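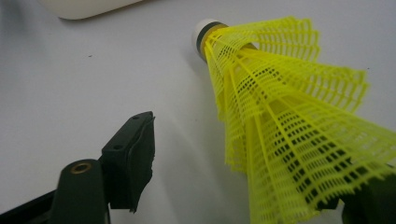 Figure 10.1 Gripper fingers open on either side of a plastic shuttlecock. Note the pad on the left finger and the brass-colored bushing behind it.

Chapter 10
Gripping Light Objects

In Chapter 9 you mounted the Pramwood arm to the bench and ran it through its travel with nothing in the fingers. Now you will fit the gripper and pick things up.

A shuttlecock makes a good first test. It weighs very little, it rolls when bumped, and its two ends behave differently. The cork base is firm and can take a fair squeeze. The skirt is an open mesh that bends as soon as a finger presses on it. A closing force that suits one end may crush the other.

You will need the finished arm, the Udel finger kit, and a flat, light-colored work surface. Readers working in a shared shop should mark off the arm's full reach with tape before turning on the power.

Section 10.1 covers cutting and gluing the finger pads. Section 10.2 sets the open and closed limits in software. In Section 10.3 you will make your first pick, starting with the fingers open and lowering the arm by hand control. Keep the settings sheet from page 174 beside you, and write down each change as you make it.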